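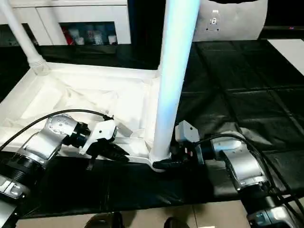
Hauke Ehlers put it to us in March that a machine which needs a whole afternoon to put up a clothes rack has not done a chore, it has held one up. We take his point as our measure in this section: a task counts only if a person at home would be content to leave the machine to it.

4.2 Light frames with fabric

Figure 3. Two arms at work on a white frame with fabric inside it and upright poles. Black sheeting covers the table.

Stands, racks and small stools are awkward for two arms. The parts weigh little, so a push meant for one joint tends to shift the whole piece. Fabric makes this worse, as it folds differently each time and hides the rim from the cameras. In our set-up one gripper is meant to steady the work while the other deals with the foot of a pole, and either arm can take either role.

We ran 78 trials with the Aner controller. A trial was stopped after 455 seconds, or earlier if a part left the table. In 11 trials the piece was finished with no help from the operator. Most of the others ended with a pole tilted in its socket, and the controller seldom noticed. Torben Lindemann and Kerstin Hagedorn scored the trials separately and then settled the cases on which they differed.

By the measure above, the chore is not yet one for a machine. The grasping itself was rarely at fault. What the system lacks is a way to tell a pole that is seated from one that is nearly seated, and a person does this by feel. Section 4.3 repeats the trials with force readings taken at the wrist.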